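Workshop news: the home build, part two

Quick one this month, the laser room needs sweeping and I still have to lock up by 10.

The folding project is moving again. For anyone who missed the November issue: a small group of us want a robot that can fold laundry in a normal house, on a normal bed, with normal bad lighting. The arm base (we call it Nurna, don't ask) is still in pieces on the Skorkora bench and will be for a while. One shoulder bearing wrong size. Reordered from Ploso, they say it shipped.

So in the meantime, hands. We do the job ourselves holding the grippers and record it, fold after fold, and the software side gets something to chew on before the arm is ready. Target is 100 good folds per kind of cloth. We have 49 for towels, a lot fewer for anything slippery. Towels are easy. Satiny stuff slides away the second you squeeze from the wrong side, and then you've got a lump and have to start over.

Most of the recording happens in members' homes now. The shop table was too flat and too clean, and the folds we got there looked great and taught us very little. A mattress gives under the cloth. You come in too low and the pads push into the quilting, come in too high and you pinch air. Took me an entire evening to get the feel of it and my wrists are still complaining. 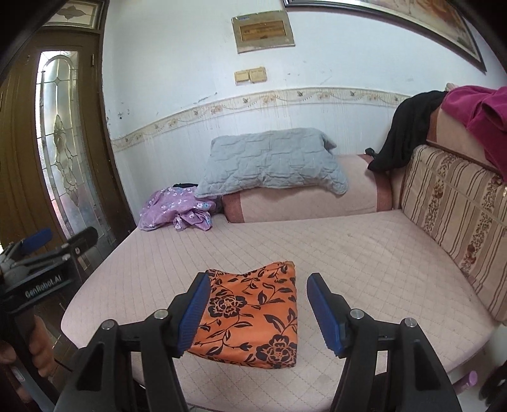 Orange rose print between the blue pads, folded, on the quilted mattress cover.

Notes for anyone who wants to try a session:

Go slow. Slower than that. If the cloth moves before the pads close, the take is no good, bin it.

Wipe the finger pads before you start. The ribs pick up lint and then they dont grip thin fabric at all.

Keep takes short, 20 seconds or so is plenty. One fold, stop, next one. Long takes are a pain to sort through and I am the one sorting.

Write down what the cloth was. "Red thing" is not a label. Size, type of fabric, how many times folded.

Two pairs of hands is nicer than one, but agree who lets go first. We tore a pillowcase last month. Sorry about that pillowcase.

On the software end, the new Amadi build loads the recordings without crashing, which is a first. It still loses track of the cloth edge when the pattern is busy, so we want more prints and fewer plain sheets. Florals, stripes, checks, loud curtains, whatever you have. Bring a bag. Clean please. Everything goes back to you after, with your name on it if you rememeber to put your name on it.

Charging: both chargers live on the shelf over the drill press. Put them back. One went missing for a week and came home in somebodys coat.

Next build night starts at 7, side door. If the bearing is here we do the shoulder, if not it's more folding. Bring snacks either way.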